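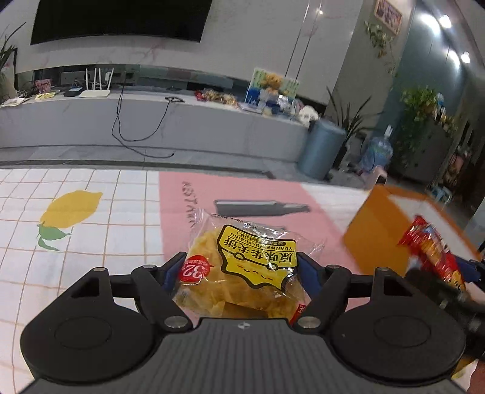 5 min read

Wrapper bench, Trultstead workshop. Notebook page 831.

25th December. Yes, I came in. The building is quiet, the heating is on, and I'd been wanting a long go at the snack pile ever since it got tipped out onto the table. If you're reading this in the new year and wondering why the good scissors are in the kettle drawer, that was me, sorry!

So, the job. We owe Potia a set of notes on how small snack packets are closed and how they open, for the little food pouches they want to bring out. I'd much rather learn it from snacks that got bought in an ordinary shop than from a sample book (the sample book is all perfect, flat, boring rectangles). I've gone through the pile twice, once just handling things with everything shut and once with a pencil and the log sheet.

Waffle first, partly because I like it best. Clear film, golden-yellow waffle behind it, and a yellow label with a fat black outline that says 原味华夫饼 with YUANWEI HUAFUBING next to it. Original flavor waffle, so no surprises there. There's a smiley face with its eyes closed down in the jagged part of the label and I find it very hard to be critical of a packet that looks that pleased with itself. Also a red round badge with a 32 on it. I don't know what the 32 is for. I've put a question mark on the log sheet and I'm leaving it.

What I wanted to write down about the waffle is the film. It's glossy and it crinkles, and the sealed edges stick up and out instead of lying down. On a shelf that probably looks untidy, but for fingers it's great, you get something to grab. I'd like us to try a wide clear margin like that on the Potia pouch, maybe on one end only, and see if people with cold hands get on with it. Note for whoever cuts the samples: leave the margin long, we can always trim it.

The clear film does one more thing I like, which is that you shop with your eyes. You see waffle, you want waffle. Potia's drawings have the whole pouch printed edge to edge and I keep thinking it would be nicer with a window. I'll raise it. I've raised it before. I'll raise it again in February when they've forgotten.

A word about the tablecloth. I know the lemon one is meant for lunches, and I know somebody asked for plain white under the samples. But it was on the table already, and I do find it easier to stay cheerful over a big yellow lemon with leaves than over a bare bench. The grid lines are handy too for setting packets straight, even if they're thin and I lose them when I take my glasses off. The pink is another matter. Pink under clear film makes everything look a bit rosier than it is, so please don't judge any film color from notes made on it. If we do color properly, do it on plain white.

Sorting system, such as it is: things I still need to look at stay out on the table, things I've logged go in the orange box. Please don't tidy the box. It looks like a muddle but the order they went in is the order on the sheet, oldest at the bottom, and I'd cry.

After the waffle I went on to the opaque ones, and those are a different animal altogether. You can't see what you're getting, so the printing has to do all the work, and the closing edge gets treated as a kind of decoration.
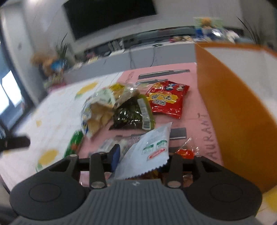 Zigzag edges, for one. I'm a fan. I'd always lumped the zigzag in with the crimp in my head and it's worth keeping them apart in the notes: the crimp is the pressed bit that holds, the zigzag is the cut that gives you a place to start the tear. A small white packet with a zigzag edge and hardly any room on it still manages to fit in green label marks and a long red label, so there's no excuse for our pouch having nowhere to put the tear mark.

Then the red bag with the yellow splash across its middle. Crimped edge, very shiny, and the creases catch the light so much that I had to tilt my head to read along the seam. Little cartoon figures in blue and white up near the top. It's the loudest thing on the table and I bet it's the first one a kid would reach for. For our purposes: gloss that strong hides the crimp. If we want people to find the edge by looking, we need a duller finish there, or a line of print.

The dark green and black one has its barcode on a pale label running down an olive-green border, so it sits at the side and leaves the front alone. Clever. I've been fighting the Potia barcode for weeks, shoving it from corner to corner, and it never crossed my mind to give it its own strip. I drew this up straight away on the back of the Gunn delivery slip (slip is clipped to this page, don't throw it out).

The big clear and white bag I left for last and then didn't log properly. Brown and beige inside, lots of curve to it, won't lie flat for anything. I'd need the long ruler for that and the long ruler has gone to Zonberg with the cutting mats. Could somebody please ask for it back.

Tear tests: did 2 sets by hand on our own blank film, to have something to compare. Straight cut edge, then zigzag edge, same film, same seal setting. The straight ones made me swear and the zigzag ones mostly didn't. That's as scientific as it got today. The proper run is 200 strips per edge and I'm not doing those alone on a holiday.

Still to do
Ask Potia about the window
Mock up the barcode strip, olive or any dark color
Five blank pouches with the long clear margin, one end only
Look again at the narrow green packet, I wrote "small, nice" next to it and that's no use to anyone
More log sheets, we're on the last few

Snacks are for logging first and eating second, and the waffle is mine.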